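1/ okay, equipment budget thread, because three people asked me how we're planning the arm purchase and I keep typing the same reply into DMs. I run a small packing operation called Flamik. We put together snack boxes for offices. Most of this is going to be about money and very little of it about robots, sorry.

2/ I've got 14 tabs open right now and every one is an arm. The prices look fine until you notice they're for the arm. Just the arm! Gripper is extra, stand is extra, the cable that lets you put the controller more than an arm's length away is extra. I started a spreadsheet with one row and it has a lot more rows now.

3/ the line that surprised me most was the table. I'd penciled in zero because we own tables. Then Anjani Harahap (she did the layout for our last two moves, listen to her about everything) asked what I planned to bolt it to, and I said "the table?" and she just looked at me. So there's a table line now.

4/ she also got me to do the planning in simulation before I sign anything. I dragged my feet on this. It felt like playing a video game and calling it work. But you get to put crates and stuff on a pretend table, park an arm in front of them and see how much room you've got left, and it costs you an evening.

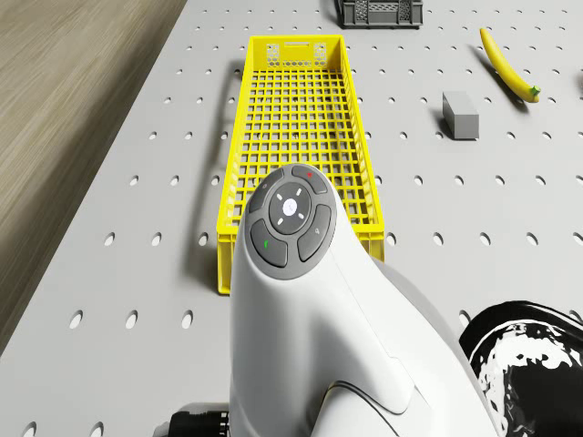 5/ the big question for me is reach. The vendor number is measured with the arm stretched all the way out, and I don't want it working like that all day. I want it comfortable, elbow bent, dropping things into a crate without leaning. So I knock a chunk off whatever the spec sheet says and only shop from what's left. That took out 7 of my 14 tabs in one go, very satisfying.

6/ second question is what it's picking up. Fruit is a pain. A box has flat sides and a banana does whatever it wants. A basic two-finger gripper is the cheap option and maybe it's fine for us? Soft fingers cost more and they wear out, so they go in the yearly column too. I've priced both and I'm leaving both in until I've seen a real demo with real fruit.

7/ oh, crates. Please pick your crate before you pick your arm. We have two kinds from two suppliers and they're different heights, which a person doesn't even notice. I got a quote from Wavstead for one matching set, $402, and that might be the best money in the whole plan. Boring, I know!

8/ stuff I forgot on the first pass, in the order I remembered it at 2 a.m.:
- shipping (it's heavy)
- an electrician
- spare fingers
- somewhere to put the controller that isn't the floor
- paying people while they learn the thing instead of packing boxes

9/ that last one is huge. I've put down 40 hours of training time, spread over a few people, and Lụa Hứa on our packing line told me flat out that it's low. She's going to be the one using it every day so I asked her to write her own number in the sheet. She did. It's bigger. I'm keeping hers.

10/ leasing vs. buying: I went back and forth forever. Stenelwood will lease us an arm with service included, and the monthly is not scary. But the lease wants a long commitment and I don't know what our orders look like next spring. Buying hurts once. Right now I'm leaning buy, used if I can find one with a service record.

11/ someone's going to ask about used so — yes, I'd do it, but I'd want to see it move first, and I'd want to know the company still sells parts for it. If the seller can't tell me how many hours are on it I'm out. Same rule I use for vans.

12/ also I'm carrying a cushion of over 10% on the whole thing and I haven't assigned it to anything. My accountant wanted to know what it was for. It's for whatever tweet 8 is missing.

13/ next up is the demo in May. I'm bringing our own crates and a bag of groceries, and Lụa's coming with a list of questions she won't show me. If you've bought a small arm for food packing, tell me what ended up on your invoice that wasn't on your quote. I'll add rows.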